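Keeping a whiteboard and its markers in good order
By Định Trình

Our kitchen planner board gets drawn on, wiped and drawn on again all week, and most of the trouble we have with it comes down to tired markers and old ink.
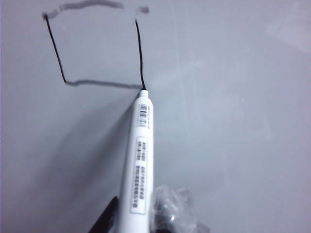
Dark line on the right, pale and patchy along the bottom: both in the same outline.

Faint lines
Put the cap back on until it clicks and lay the marker flat for 16 hours. Stored tip up, the ink settles at the wrong end and you get grey, broken strokes. If a marker still writes grey after a night on its side, bin it. Scrubbing the tip on the board only frays the felt.

Draw at an easy pace and keep the pressure light. A long sideways stroke shows up a weak marker sooner than a short one, so test with a line the full width of your hand.

Smudges and ghosting
A dry cloth is fine for today's writing. For marks that have been up since July, go over them with fresh black marker, wait 5 seconds and wipe. The new ink loosens the old. Follow with a damp microfibre cloth, then a dry one.

Methylated spirits on a rag will shift most of what's left — open a window first, and keep it away from the stove. Leave the scouring pads in the laundry. Once the surface is scratched, it holds colour for good.

Ruling up a planner
Mark the corners with small dots before you join them. Draw the left side first if you're right-handed, and the top before the bottom, so your sleeve stays out of the ink. For columns you want to keep, use thin vinyl tape from the hardware shop. It peels off cleanly if you warm it with a hair dryer.

Storage
We keep ours in an old Belleno biscuit tin, lying down, with the cloth folded on top. A cutlery tray does the same job. Keep spares out of the car in summer.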